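La mesa compartida: cómo se reparte el espacio en los nuevos centros de trabajo

Durante décadas, la mesa de trabajo fue considerada un bien asignado. Cada empleado recibía la suya el primer día y la conservaba, con sus cajones y sus manchas, hasta el traslado o la jubilación. El mobiliario figuraba en el inventario con el apellido de quien lo ocupaba, y los cambios de sitio se tramitaban por escrito. Ese modelo retrocede desde hace años en las oficinas y comienza a hacerlo también en talleres, laboratorios y escuelas técnicas, donde el asunto presenta dificultades que la literatura sobre oficinas apenas ha tratado.

En una oficina, compartir mesa significa retirar un ordenador portátil y una taza. En un taller supone interrumpir una tarea que puede ocupar varios días, con piezas a medio montar y herramientas dispuestas en un orden que solo conoce quien las dejó. La superficie misma es parte del trabajo: su altura, su acabado y la luz que recibe condicionan lo que puede hacerse sobre ella.

El centro de formación Trestia adoptó el uso compartido cuando trasladó sus aulas prácticas a la antigua nave de la imprenta Tóth. El edificio ofrecía metros, pero no tabiques, y la dirección optó por no levantarlos. Las mesas dejaron de pertenecer a un departamento y pasaron a reservarse por turnos de mañana y de tarde. La norma inicial constaba de un solo párrafo: quien termina, despeja.

La aplicación resultó menos sencilla que la redacción. Los departamentos entendían de manera distinta el verbo despejar. Para unos bastaba con agrupar el material en una esquina; para otros, la mesa debía quedar limpia y sin marcas. El segundo criterio acabó por imponerse, si bien se admitió que las superficies claras conservan la huella del uso y que exigir un tablero inmaculado al término de cada turno restaba tiempo de docencia. 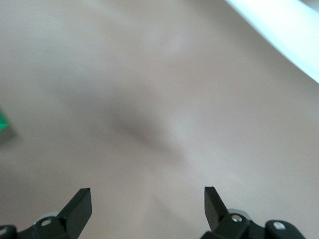 Dušán o Dušan, según quién transcriba su nombre en las actas, discrepa. Dušan Šťastný sostiene que el reparto por turnos perjudica a los oficios lentos, que una encuadernación no se recoge a las dos de la tarde por mucho que lo disponga el reglamento, y que la mesa propia era también una forma de responder por lo que se hacía en ella. Pide que se reserve al menos una parte de la nave para trabajos de larga duración.

La objeción fue atendida en parte. Trestia distingue hoy entre mesas de turno y mesas de permanencia. Las primeras se asignan por jornada; las segundas, por proyecto, con un plazo que se fija al solicitarlas y que puede prorrogarse una vez. De los 157 puestos de la nave, 79 pertenecen a la primera categoría. El resto corresponde a la segunda y a los bancos con maquinaria fija, que no admiten otro régimen.

El sistema de reservas se encargó a Golent, una pequeña empresa de gestión de espacios que hasta entonces había trabajado sobre todo con bibliotecas. De aquella experiencia procede una de las reglas más discutidas: la reserva caduca si el titular no se presenta en la primera media hora. La medida redujo las mesas reservadas y vacías, que en los primeros meses habían sido motivo constante de queja. Generó asimismo protestas entre los alumnos que llegan en transporte comarcal, para quienes se habilitó un margen más amplio.

Queda la cuestión del almacenamiento, que los planes de reforma suelen dejar para el final. Cuando desaparece el cajón personal, el material menudo necesita otro destino. Los armarios colectivos, primera solución ensayada, se llenaron con rapidez de objetos sin dueño reconocible. Se probó después con carros rodantes, prácticos en los pasillos anchos e inservibles en los demás.
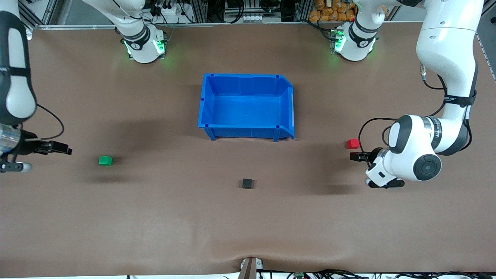 El criterio vigente establece que cada proyecto disponga de un recipiente abierto, con su referencia en el inventario general, que se retira de la estantería al comenzar el turno y se devuelve al acabarlo. Se descartaron las tapas tras comprobar que favorecían la acumulación. El método carece de toda novedad, como reconoce la memoria interna del centro, y procede en lo esencial de los almacenes de piezas. Su virtud radica en que obliga a decidir con frecuencia qué se conserva.

La mesa compartida plantea también una cuestión de ergonomía. Un tablero destinado a una sola persona se regula una vez; el que usan varias debería ajustarse en cada relevo, y la experiencia indica que rara vez se hace. La escuela Skakton, que ha seguido un proceso semejante, prefirió agrupar las mesas por alturas fijas y señalarlas en el plano de reservas, de modo que cada alumno elija la que le conviene. Trestia estudia adoptar la misma fórmula en la mitad oriental de la nave, donde las patas regulables han dado peor resultado.

Ambos centros coinciden en que el ahorro de superficie, argumento habitual en favor de estos sistemas, resulta inferior al previsto. Parte del espacio ganado se destina a estanterías y a zonas de paso, y otra parte a las mesas de permanencia. La revisión del reglamento de Trestia está prevista para mayo e incluirá la propuesta de ampliar a dos las prórrogas de los proyectos largos.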